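Landlord wants extra rent because I asked for a grab bar and a ramp. Can he do that?

Posted in Renting and Leases by kistlow_tenant

I rent a one-bedroom on the ground floor and I use a walker most days. There is one step at the front door and nothing to hold on to in the bathroom. 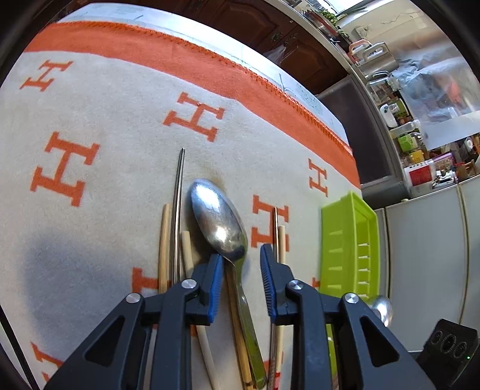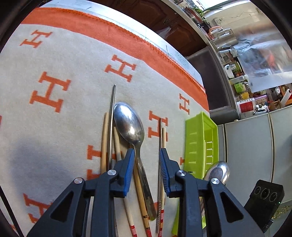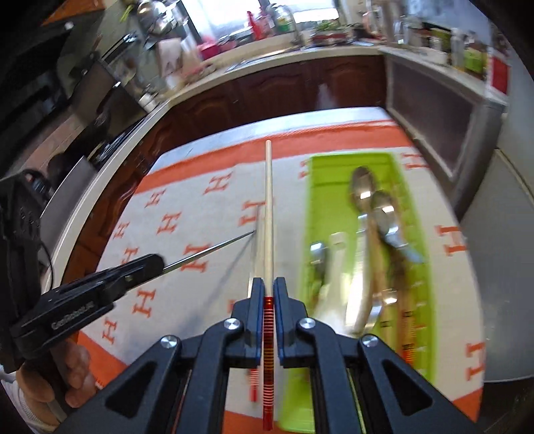 Grudov Tenants Help Desk, Housing Access Team

My rent is 1,320 a month. In May I wrote to the management company, Siston, and asked for a grab bar by the tub and a small ramp over the front step. I offered to pay for both. The reply said the bar was fine but my rent would go up to 1,345 from the next month to cover "added wear and inspection." They also want a 100 deposit for the ramp. My lease has 3 months left on it and says nothing about any of this. Do I have to pay? I don't want to sour things right before renewal.

Na-rae Choo
Don't sign anything yet. There are two separate matters here.

First, the rent. If you have a fixed-term lease, the landlord usually can't raise the rent in the middle of it unless the lease says so. Read the whole thing, including any pages stapled to the back, and look for the words "increase" or "adjustment."

Second, the request. In the US, a landlord generally has to allow reasonable changes that a disabled tenant needs, and in most private rentals the tenant pays for the work. They can ask for it to be done properly. They can sometimes ask you to agree to put the inside of the unit back the way it was when you leave. A higher rent for having asked is a different thing, and charging a larger deposit on account of a disability is generally not allowed.

Write back and keep it short. Say you are asking for a change you need because of a disability, list the two items, say who will install them, and ask them to show you the part of the lease they are relying on for the 25 increase. Keep paying 1,320 on time in the meantime and save proof of each payment. If they don't answer or they repeat the demand, call your local fair housing office. Your state may have extra rules, so ask about those too.

j_seo
I had the same thing with a different company. I just paid it and regretted it. It stayed on my rent at renewal and then they raised that amount. Get everything by email. If they call you, send a message afterward saying what was said.

porchlight22
Check if the front step counts as a common area. In my building it did and the rules for the ramp were not the same as for the bathroom. Also, some cities have a grant for ramps. Mine took a long time to come through but it paid for the whole thing.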